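The Long Drag: Pacing a Gravel Climb When the Surface Keeps Changing

Print this article | E-mail this article

Search this site Keyword Go

By Ruth Tindall

The Gultard road gains 1,322 feet from the cattle guard to the radio mast, and the first thing riders learn on it is that the number says very little. The lower third is graded and fast. The middle is washboard with a loose crown. The last part is broken rock set in clay, and after rain it rides like a different road.

Gillespie Leckie has coached riders on this climb since he stopped racing it. His method starts with the surface. He divides the road by what is under the tire and assigns each section its own gear, cadence and tire line, and only then looks at power. Most plans are built the other way around. A rider takes a threshold figure, subtracts a margin and tries to hold the result to the top.

"A steady number is fine on pavement," Leckie says. "On loose stone you get wheel slip, and the meter counts it as work. Part of it is work. It just doesn't move you up the hill."

Traction limits

On a dirt grade the rear tire can pass only so much torque before it breaks loose. The limit depends on the load over the wheel, the tread, the pressure and the material. A rider who stands takes load off the rear at the top of each stroke and adds torque at the same moment. On hard pavement this has no cost beyond the extra effort. On washboard it produces a short spin, a drop in speed and a harder push to get the speed back.

Tumaini Lyimo, who finished second at Gultard in November, stayed seated from the first washboard to the final bend. She ran a low gear with a cadence well above her road habit. Her file from the day shows few peaks. The field around her surged on every steeper pitch, and she let the gap open and close again without changing her output.

"I lost sight of the leaders twice," Lyimo says. "I could hear them, so I knew it was not far. The third time I caught them they had stopped talking."

Her power was high at the start, 20 watts over plan through the graded section. Leckie allows this. The lower road is the only place where a draft is worth much, and a rider who misses the front group there will ride the washboard in dust. He treats the cost as an entry fee and asks for it to be paid back over the next mile.

Pressure and casing

Tire pressure drew more argument than any other subject among the riders interviewed. Jabari Wanyama, a heavier rider with a background in track sprinting, used a firm front tire for two seasons in the belief that it steered more precisely. It deflected off every fixed stone. He lowered the pressure in small steps, kept notes on rim strikes and stopped when he recorded the first one. His setting now sits one step above that point.

The procedure is dull and it works. It also has to be repeated for each casing, because a supple tire and a stiff one at the same pressure do not carry load in the same way. Wanyama rides a Daleck casing with a light sidewall in dry conditions and changes to a Telletach with a reinforced one when the upper road is wet. The second is slower on the graded section. He accepts the loss, having walked the last mile once with a cut sidewall.

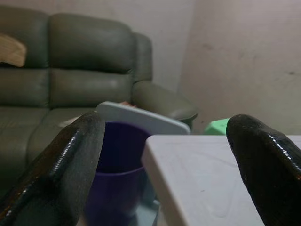
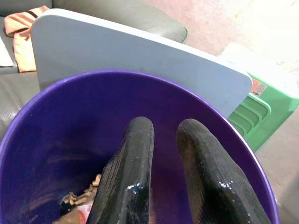

Purple plastic, first a cup and then a bucket.

Feeding on the grade

A climb of this length does not need much food, and several riders carry none. The trouble is timing. The start is late in the morning, breakfast is early and the warm-up is long. A rider who eats at six and starts at eleven has already used part of the meal before the whistle.

Erasto Koech eats a small second breakfast of white rice and honey, then takes only water until the finish. He drinks on the graded section and again at the flat bend below the quarry, and nowhere else. Both hands are needed on the washboard. A bottle dropped there is a hazard to the riders behind, and in Koech's view a rider who reaches for one on rough ground has planned badly.

He starts with one bottle filled to 400 milliliters. The rest of the bottle is air, and he sees no reason to carry the water up to the mast. In hot weather he fills it.

Gearing

Road gearing is the most common error among first-time entrants. The average grade is moderate and the chart on the entry page suggests that a compact double will do. The average includes two short descents. The steepest pitch comes just above the quarry, on the worst surface, at the point where the legs are least able to force a big gear.

Koech fits a single ring and a wide cassette. Lyimo keeps a double and changes only the small ring. Both end up with a lowest gear near one to one, and both use it. Wanyama held out for a larger gear until his second season, when a timing split showed that he had lost more on the quarry pitch than on the rest of the climb combined. The pitch is 825 feet long.

Leckie recommends testing the lowest gear on a comparable slope with tired legs. A gear that turns easily in the parking lot gives no useful information. He sends riders up the Adeyemi service road at the end of a long day and asks them to hold a straight line, seated, through the loose corner. If the front wheel wanders, the gear is still too high or the weight is too far back.

The finish

The last bend is banked the wrong way and covered in fine gravel. The short line runs along the inside. The firm line is a tire's width from the outer ditch, and on most days it is faster. Riders who have looked at it beforehand take it without slowing. Those who have not tend to follow the wheel in front.

Lyimo passed one rider there in November, on the outside, still seated. She had ridden the bend six times the evening before, starting at five and stopping when she could no longer see the ditch. The rider ahead of her at the mast had taken the same line.

Print this article | E-mail this article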